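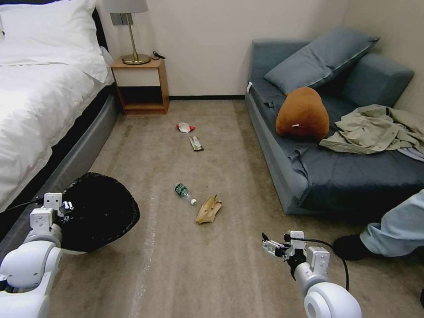

Guest room floor, with the litter still on it: wrappers, a bottle, a piece of paper.

I keep a log of how long the small jobs take. It started as a way to settle a disagreement with Remedios Lumbao, who has edited the household column at Zikstead for as long as I have been reading it, over whether a guest room should be vacuumed before or after the bed is made. The log outlived the disagreement. This entry covers floor litter in a carpeted room with a bed on one side and a sofa on the other, and the order in which I now think it should be picked up.

The room first. Carpet, beige-brown, with enough mottling to hide crumbs and not enough to hide a wrapper. The bed base is padded and gray, so there is no sharp corner to catch a bag on. The sofa is low. The open floor between the two is a lane with one way in, and everything I care about in this entry was lying in that lane.

For counting purposes I log an item when it can be lifted in one grip. A bottle with its cap on is one item. A bottle with its cap off is two, and the cap is the one that ends up in the vacuum. I have pulled caps out of the floor head of a Lukomard upright more often than any other object, and the clearance on that machine is not generous.

Method, as it stands now:

Open the bag fully before touching anything. A black bag with a collapsed rim costs more time than any single piece of litter. I fold the rim outward once, a cuff the width of my hand, and it stays open long enough for a room this size.

Set the bag on the bed side of the lane and keep it there. I used to carry it along and set it down at each item. Carrying it meant reopening it at each stop. With a fixed bag, the reach is longer for the far items but the rim stays where I left it.

Work from near to far. This contradicts the advice in the Gatchalian housekeeping handbook, which starts at the wall and backs toward the door. Their reasoning is sound for mopping, where the floor behind you has to stay clean. For dry litter on carpet it means stepping over the bottle on the way in, and a bottle on its side under a shoe is a fall.

Pick up the bottle, then the cap, then paper, then wrappers. Bottles roll, so they go first. Paper bags are easy to grip but tend to hold crumbs, and they should be lifted flat and closed at the top before they are tipped into anything. Foil and film wrappers are last; they weigh nothing and stay put unless a window is open.

If you recycle at the point of pickup you will need 2 bags. I sort afterward at the kitchen counter. The log says sorting in the room adds more time than it saves, mostly in walking back and forth between openings.

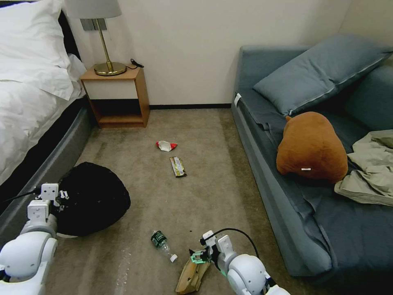
Paper bag and bottle in the near part of the lane, wrappers farther in.

Flat packaging deserves its own note. A snack-bar wrapper lying flush with the carpet is slower to lift than a crumpled one of twice the area. Fingernails do it, gloves do not. With gloves on I press one end with a fingertip and drag it toward me until the other end lifts, then pinch. Engelbert Fuchs wrote to suggest a strip of tape around two fingers, sticky side out. I tried it. It works on the wrapper and it also works on the carpet, and I spent the next few minutes picking beige fiber off the tape.

Crumpled wrappers have a different fault, namely that they shed. Chip packets in particular should be lifted with the open end up, if you can tell which end that is.

On bags. I have been using Zuveo black liners, the drawstring type. They are stiff enough at the rim to hold a cuff and they do not cling to a padded bed base the way thinner ones do. Once the bag has anything in it, it slumps into a low mound and the opening drifts toward the wall. One quarter turn puts it back. I would not pay for the scented version.

Soft goods come after the floor. On the sofa that means jackets and plush toys, and I leave those out of the litter count entirely — they are returned to an owner or a hook, and the time goes in a different column. The sheet over the seat gets pulled straight and the back cushions stood up last, when there is no more bending to do. Bedding I do not touch during a litter pass. If the duvet hangs low, lift the edge once and look under it, then let it drop.

Lamp cables and switch plates are also out of scope. I mention the cable only because a loose one on a nightstand will find its way to the floor eventually, and the vacuum treats it the same way it treats a bottle cap.

Numbers. The log now stands at 3,342 items across all rooms, since I started keeping it. For a single lane like this one, with the bag fixed and the near-to-far order, my target is 60 seconds from opened bag to tied bag. The old wall-first order had 7 separate bag openings on its worst run. I have not repeated that run and do not plan to.

Remaining questions, which I will get to as rooms allow:

Whether a rigid bin beats a bag on carpet. I suspect it does for bottles and does not for paper.

Whether the cap should go back on the bottle before disposal. Local rules differ. In the log I record it as a separate action either way.

Whether the vacuum pass can start from the sofa side while the bag is still on the bed side. Remedios says yes. I have the cord length written down somewhere and will check it against the outlet before the next entry, which should be up in December and will cover stair landings.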